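Old brick building by the park, anyone know what it was?

zelorier_60
27/07/2016
Walked down the Gallagher side yesterday and the gate was standing open, so I finally got a decent look at that yellowish brick place with the tall chimney. Does anybody know what it used to be? My aunt swears it was a laundry.

Samuele Martinelli
Not a laundry! My grandfather always called it the old school, and he grew up four doors away. Look at the stepped bit at the end of the roof — who'd go to that much trouble for washing?
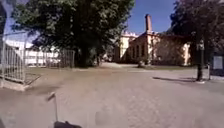 The chimney and the stepped end, from the gate

ala933
Sorry Samuele, I don't buy it. Plenty of plain old businesses got a fancy end wall back then. I'm with the aunt.

givutholm
Can we talk about the tree though? I love that thing, the shade under it is so deep. Somebody told me in May they wanted it trimmed back and I about cried.

ala933
It does need a trim, it hides half the white building behind the fence.

givutholm
Good, let it!!

Samuele Martinelli
Back to the question please, lol. I'll ask my mom if she kept any of grandpa's school stuff.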